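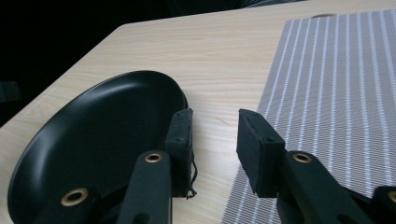
Die Prüfung von Pfannen und Tellern in der Kursküche Tallville läuft vor jeder Ausgabe gleich ab, auch wenn beim letzten Mal nichts beanstandet wurde. Jedes Teil kommt einzeln auf den Tisch. Bei dunklem Geschirr hilft der Lichtreflex: Am schwarzen Teller zieht er sich breit über die Innenwand, und an so einer Stelle fallen Kratzer am ehesten auf. Teller dabei einmal ganz drehen.

Juni, von Mbali Pillay

Tisch
[ ] Platte abgewischt und trocken
[ ] Kanten abgetastet, keine Splitter
[ ] Unterlage liegt auf und ragt vorn nicht über
Kommentar: Wellige Unterlagen glatt streichen oder tauschen. Ersatz liegt im Schrank Dindinard, zweites Fach.

Pfannen
[ ] Griff sitzt fest, kein Spiel an der Befestigung
[ ] Beschichtung ohne Blasen und Abplatzungen
[ ] Boden steht plan
[ ] Rand ohne Grat
Kommentar: Zur Griffprobe die Pfanne hinten am Griff fassen und ein Stück anheben, leer und kalt. Knackt oder kippelt etwas, kommt sie in die Kiste »Isaksson« und wird nicht mehr ausgegeben. Nachziehen nur nach Rücksprache.
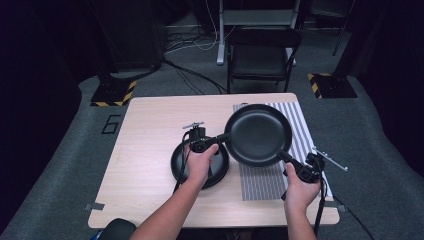 Griffprobe: Pfanne am Griffende gefasst und über der gestreiften Unterlage angehoben.

Teller
[ ] Rand rundum abgefahren, keine Absplitterung
[ ] Innenfläche sauber, keine Risse
[ ] Gleiche Form auf gleicher Form gestapelt
[ ] Stapel steht gerade, höchstens 18 Stück
Kommentar: Der Bestand beträgt 100 Teller, davon waren 33 beim letzten Durchgang zum Nachspülen zurückgestellt. Die bitte zuerst prüfen. 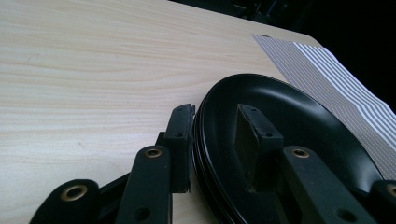 Stapel nicht schieben, immer mit beiden Händen von unten heben. Wer einen Teller aus der Mitte braucht, nimmt die oberen vorher ab. Aussortierte Teile auf dem Blatt Kerano mit Kürzel eintragen.

Kommentare

Diarmuid Rafferty: Gilt die Griffprobe auch für die kleinen Pfannen? Die standen auf der alten Liste nicht drauf.

Mbali Pillay: Ja, für alle mit Griff.

gast_küche2: 18 Teller sind mir zu schwer, ich mache bei zwölf Schluss.

Mbali Pillay: Weniger geht immer. 18 ist die Obergrenze.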